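Comparison of Two Fingertip Sets for Parallel-Jaw Grasping of Bagged Items
Student project report, Robotics Laboratory course
Author: Peadar McGrath

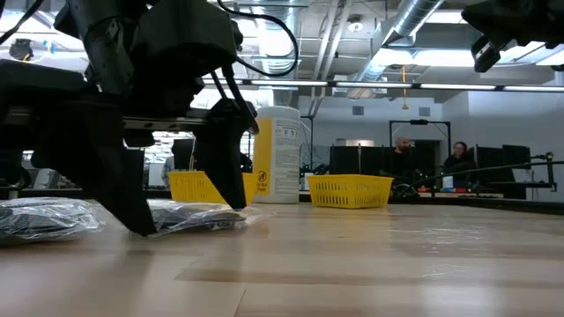
1. Background

Items packed in thin clear plastic bags are a known problem for parallel grippers. The bag is larger than the item inside it, it folds when pushed, and it slides over the contents after the fingers have closed. It also reflects overhead lighting, so a depth camera returns gaps and false edges where the bag surface should be. The project was set up to find out how much of the failure rate on such items can be removed by changing the fingertips alone, with the arm, the gripper body, the camera and the control software left as they were.

Two fingertip sets were compared. Set A is the standard angular finger supplied with the Kivolport gripper, used with a bare contact face. Set B is the same finger with a bonded silicone pad made by Grinden, 2 mm thick, with shallow horizontal ribs. The pads were cut to size in the workshop and attached with contact adhesive. Set B therefore has a maximum opening 4 mm smaller than Set A.

2. Test items

All items were dark, soft goods folded and sealed in clear plastic. Three sizes were used, referred to as small, medium and large. The small item weighs 87 g and the large item 320 g. The medium item was not weighed before its bag was replaced in the second session, and its mass is omitted for that reason.

Each bag was flattened by hand before a trial to remove trapped air. In the first session this step was left out for several trials. Those trials were discarded and repeated.

3. Setup

The gripper is mounted on the arm with the fingers pointing down. The work surface is a wooden tabletop with a glossy finish. A matte mat was considered and rejected, as the project brief asked for results on the existing table. Items were placed by hand inside a taped outline drawn at the start of each session, and the tape was removed before the run so that it would not appear in the camera data.

Grasp commands were issued through Tully, the script interface used in the lab. Each trial followed the same sequence: move to the approach height, descend, close at the set force, wait 0.5 s, lift 200 mm, hold, travel to the drop position, release. Approach and lift speeds were fixed. Closing force was set to 20 N or 32 N. Tests at higher force were stopped early because the bag of the small item tore at the seal.

Descent height turned out to be the most sensitive parameter. With the tips 3 mm above the table, the fingers passed under enough of the item to hold it. At 6 mm they frequently closed on the upper layer of plastic only. All reported trials use 3 mm. The height was checked with a feeler gauge at the start of each session, and again after any protective stop.

4. Procedure

For each combination of fingertip set and closing force, 50 trials were run, giving 200 trials in total. Item order was randomized from a list generated in advance. Orientation was limited to two cases, long side parallel to the closing direction and long side perpendicular to it.

A trial was recorded as a success if the item was lifted, held for five seconds and released at the drop position. A drop during travel was recorded as a failure, with the type noted. Failure types were:

F1: fingers closed without lifting the item
F2: bag lifted, contents slid out of the grasp during the hold
F3: item dropped during travel
F4: item lifted and carried but not released cleanly

5. Results

Successful trials out of 50:

Set A, 20 N: 29
Set A, 32 N: 36
Set B, 20 N: 41
Set B, 32 N: 44

The padded fingers gave more successes at both force settings. The gain from padding was 12 trials at 20 N and 8 trials at 32 N. Raising the force helped the bare fingers more than the padded ones, by 7 trials against 3.

With Set A, most failures were F1 and F2. In the F2 cases the plastic stayed between the fingers while the folded item moved down inside it, until the weight pulled the bag free. This was most common with the large item in the perpendicular orientation.

With Set B, F2 was rare, but F4 appeared. The bag clung to the silicone after opening and remained attached to one finger. This occurred in 5 of the 15 failed Set B trials. Wiping the pads with isopropyl alcohol made the problem worse for the next few trials. A light dusting of talc reduced it, but talc was not used in any recorded trial.

6. Camera observations

Grasp positions were taken from an overhead depth camera on a Dravero bracket. The item centroid was usable in most trials, but the outline was not. Reflections from the ceiling lights produced missing regions on the bag, and the table finish added more of them near the far edge. Where the missing region covered more than a third of the item, the position was entered by hand. This was done in 17 trials, spread across all four conditions. A second exposure setting was tried in April and gave a slightly better outline at the cost of a slower capture. It was not adopted, to keep the sessions comparable.

7. Limitations

Only one material was tested inside the bags. Rigid contents would probably give a different ranking. The pads were new at the start of the Set B trials and no wear data were collected. The two fingertip sets were run in separate blocks, so any drift in the arm calibration between sessions is mixed with the fingertip effect. The hand-entered positions may also favor the conditions in which they were used more often, although the counts are too small to test this.

8. Further work

The F4 failures should be addressed first. Options are a harder silicone, a coarser rib pattern, or a short shake motion added to the release step. The shake needs only a change to the Tully script and can be tested without new parts. Fingertip files, trial logs and the randomized order lists are stored in the course project folder under the author's name.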